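Section 5. Setting Up and Using the Flinamix Kitchen Scale

5.1 Before first use

1. Take the scale and the platform cover out of the carton. Keep the carton in case the scale has to go back for service.
2. Slide open the battery door on the underside and pull out the clear plastic tab.
3. Set the scale on a hard, level counter. Do not use it on a towel, a rug or a soft mat.
4. Press ON and wait until the display shows 0. The first start can take up to 15 seconds.

Note: If the display shows a row of lines instead of 0, something is touching the platform. Clear it and press ON again.

5.2 Choosing the unit

Press UNIT to switch between grams and ounces. The scale remembers the last unit used, even after it shuts off. Changing the batteries sets it back to grams.

CAUTION: The maximum load is 2,000 grams, including the bowl or board. A heavier load can bend the sensor for good, and this damage is not covered by the warranty.

5.3 Weighing with a bowl or board

1. Turn the scale on with nothing on the platform.
2. Place the empty bowl or board in the center of the platform.
3. Press TARE. The display returns to 0.
4. Add the food and wait for the number to stop blinking.
5. To add a second ingredient, press TARE again and repeat step 4.

Wide boards can hide the display. Press HOLD before you lift the board off and the last reading will stay up until you press any key. 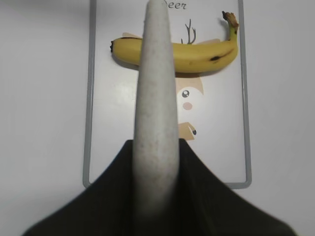

Whole banana on a white board. Recipes often give the peeled weight.

If a recipe calls for peeled fruit, peel it first and weigh only the part you plan to use. Trim stems and pits before weighing as well — the saved portions in memory slots 1 to 5 assume trimmed food.

When you remove a board after using TARE, the display shows a negative number. This is normal. Press TARE once more to clear it.

5.4 Cleaning

Wipe the platform with a damp cloth and a drop of dish soap. The cover lifts off and can be washed in the sink. Dry it fully before putting it back.

CAUTION: Never put the scale itself under running water or in a dishwasher.

5.5 Error codes

LO — Batteries are low. Replace both at the same time.
OL — Overload. Remove the load at once.
E973 — The scale was moved during start-up. Turn it off, let it rest on the counter and turn it on again.

If a code stays on after these steps, contact the Merkstead service desk.

Revised 22 March 2023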